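Slide 6 - Freestanding tubs on a tiled floor

Start with the Kiltance showroom. Two weeks in November, 217 visitors, and most of them asked about cleaning behind the bath.

Say that a freestanding tub needs floor on every side. Plorcombe went against the wall and regretted it.

Pause for the price question. The 600 is for fitting only - tub and taps are extra.

Slide 7 - Floor and vanity

Grey marble-patterned tile, white oval tub, white vanity with the open part at the bottom. Point out the rolled rim and the chrome drain fitting at the front.

Mention that tile with a sheen shows every footprint. 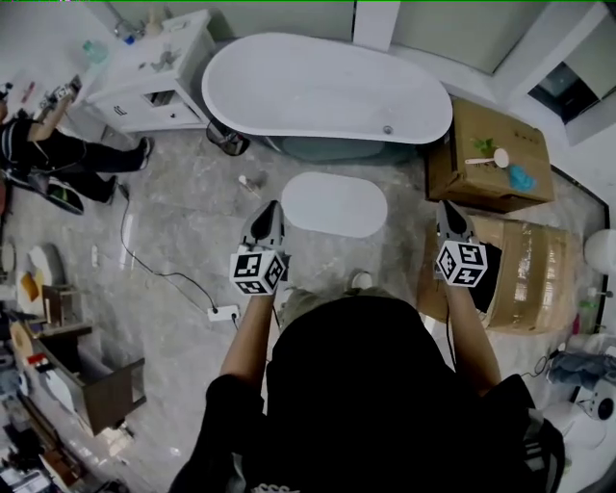
Slide 8 - Hakenthorpe job

Keep to 10 minutes. Leave the Pimentel drawings up for questions.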